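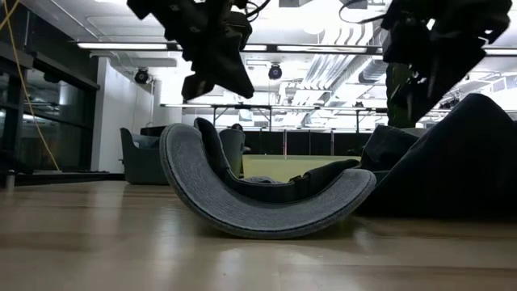

Butia Foliage Kit – FAQ

Last touched 19 October 2020. Read this before you email me pls, most of it is in here.

What engine versions does it work with?
4.25 and up. Might open in 4.24, haven't tried. Not going back further than that, sorry.

My palms are all black at a distance??
Lightmap thing. Open the mesh, check the lightmap index is 1, not 0. Rebuild lighting. If it's only the last LOD then your billboard normals got flipped on import – reimport with "import normals" instead of compute.

How many LODs per tree?
5 for the big palms, the shrubs have three. Last one is always a billboard. You can delete it if you never see them from far away.

Wind does nothing.
Did you drop BP_ButiaWind in the level? It has to be there. One per level, two will fight each other and you get this jittery mess. Also check the WindAmount in the material instance isn't zero, it ships at zero for the potted ones.

Can I use Hollis trunks with your leaves?
Yes. Sockets are named the same way. Scale is off tho, set the leaves to 0.8 and nudge. Rotation you do by hand.

Why is the leaf material so expensive?
Two sided foliage plus masked plus the wind. Switch off "UseDetailNormal" in the instance, you won't miss it past a few meters. In shader complexity view it goes from red to sort of green. Still slow? Lower your foliage cull distance. Mine is at 548 units for the ground clutter, looks fine.

Does it come with collision?
Trunks yes, simple capsules. Leaves no and never will.

Blender source files?
In the Source folder, 12 .blend files. Textures are packed so the files are big. If you re-export: FBX, apply transform OFF, smoothing set to Face. Pivot is at the base of the trunk, leave it there or the wind bends from the wrong place and teh whole tree slides around.

I get "missing texture" on the Sinutwood bark.
Old download. That bark moved to a different folder in the second update. Delete the whole thing, get it again, then right click the Content folder and fix up redirectors. Save your own instances somewhere first!!

Can I use it in a paid game?
Yes. Don't resell the meshes on their own, thats it.

Mobile?
Sort of. Use the M_Leaf_Lite material, no wind, and start at LOD1. I had 10 palms on an old tablet and it ran ok. More than that – your problem.

Will there be a snow version
No

Comments (4)

Elsie Tindall
The redirector thing fixed it, thank you. Lost an evening to that bark.

Terence Naylor
Wind is still jittery for me with only one BP in the level. Sublevels maybe?

Solange MacDonald
@Terence yes, check your sublevels, I had a second one hiding in the lighting level.

Gemma Haworth
What should the rotation be for the Hollis trunks? Mine all lean left

Related
Rokura Rock Pack – FAQ
Baking billboards in Blender, short version
Vertex colors for wind, what each channel does
Butia update notes

Contact: use the form | © 2020 Beverley Haslam | Back to top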